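2025-09-03

My daughter's judo club has changed its grading system this year, and I want to write down what I think about it, because I changed my opinion two times already and I would like to remember why.

First, some background for those who don't know our family. We moved to Wales from near Grenoble four years ago for my work. My daughter was seven then and she spoke almost no English. A neighbour told us about the judo class in the community hall, and we went the next week. I didn't choose judo for any deep reason. It was close to the house, it was cheap, and the words on the mat are Japanese, so I thought she would be lost in the same way as everybody else. In this I was right. She learned to count to ten in Japanese before she could order a drink in English.

The teacher is Ieuan Edwards. He is a quiet man with very bad knees. He used to do the gradings himself, two times in the year, when he thought that a child was ready. You didn't ask. One evening he would say to a child, "Next week, bring a clean suit," and then everybody understood. My daughter waited fourteen months for her second belt and she cried in the car more than once. I must admit that I was angry with him. I wrote him a message which I am glad I didn't send.

Under the new system there are small steps between the belts, with coloured tabs that you sew on the end. There is a printed sheet for each tab: so many throws, so many holds, the names of them, the bow done properly. When the sheet is full, the child gets the tab. There is a small fee of £4 for each one, and the sheet must be signed by two people.

At the meeting in May I was in favour, and I said so in front of the other parents. It seemed to me fair and clear. A shy child can see the next step and doesn't need to guess what the teacher is thinking. Solange Tessier, whose two boys train with my daughter, was against it. She said that the children would begin to collect tabs like stickers. I thought that she was being a bit romantic.

Well, by the end of June I was more on her side. The atmosphere in the changing room was different. I heard a boy of eight say to another one, "You've only got three." My own daughter practised only what was on her sheet. When I asked her to show me the foot sweep that she liked so much in winter, she told me it was not needed until the next belt. This made me a little sad.

Then in July something happened which made me think again. There is a girl in the group who has trained for a long time and who never competes. I won't write her name. She is nervous when people look at her, and under the old way she didn't get her grade, because at the grading everyone sits along the wall and watches. With the sheet, she could do one throw this week and one hold the week after, with only her partner and Ieuan beside her. She got three tabs before the summer break. Her father, who doesn't speak a lot, showed me the belt in the car park as if it was his own.

So now I don't know. I think the sheet is good for some children and less good for others, and mine is perhaps in the second group.

I asked my old friend Mathis Renaud about it on the phone. He did judo with me when we were teenagers, and today he teaches a class for adults near Annecy. He laughed and reminded me that I trained a whole year only to get my orange belt before him – I had completely forgotten this, or I had decided to forget it. He told me also that in his club, the beginners who stay are the ones who made a friend in the first month, and the colour of the belt changes very little. I can't prove this but it fits with what I have seen here. 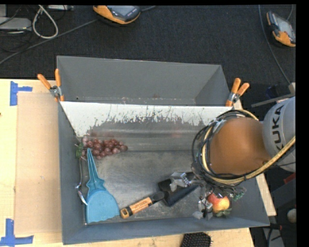 What I have decided for the autumn is quite simple. I will not look at the sheet any more. It stays in her bag and it is between her and her teacher. In the car I will ask her who she trained with, and if she got thrown by somebody new. I tried it already last week, at the first class after the holidays, and she talked for the whole journey about a boy who is left-handed and how strange it is to take a grip on him. She didn't mention a tab at all, and I had to hold my tongue a little.

I have also offered to help with the beginners from the middle of the month. My breakfalls are terrible now. I tried some on the old mattress in the garage and my shoulder told me about it for two days, but Ieuan says that the little ones mostly need somebody to tie their belts and find the toilet. For this I feel qualified.

One practical thing, for the parents of the club who read this: the second-hand suits are again in the blue box at the entrance, and the small sizes go very fast. We have put in two of ours, both 130 cm. One has a repaired knee, but the jacket is still good. If you take a suit, please bring back the one that is too small when you have washed it.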